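Shelf restocking planner: where we've got to
Nov 11, 2019

So the planner finally runs all the way through without me poking it! Our group's bit of the Lunano project is the software that picks a tube off the table and finds it a spot on the shelf, and most of my term has gone on the "finds it a spot" part.

The old version (Skiris, which we inherited in May) only looked for a gap wide enough for the tube. Fine on paper, but it treated every tube as standing up straight, so a leaning one looked thinner than it was and the arm went in far too close. I now fit a tilted cylinder to each one and add 14 mm either side.

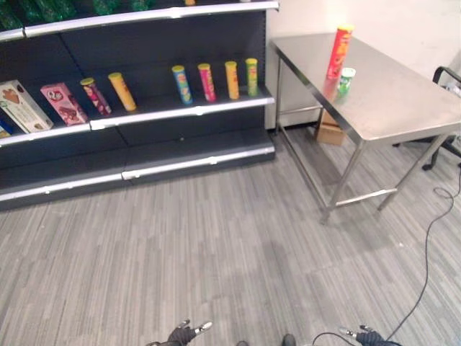
Planning time went up, sadly, from 4 seconds to 10, mostly because I check the wrist against the shelf above at every step. I tried checking only every few steps and got plans that went straight through the metal edge, so that's back in. In simulation we did 60 runs with the new fit, and the ones that failed were nearly all shiny lids confusing the depth data. Next job is filtering those points out before the fit!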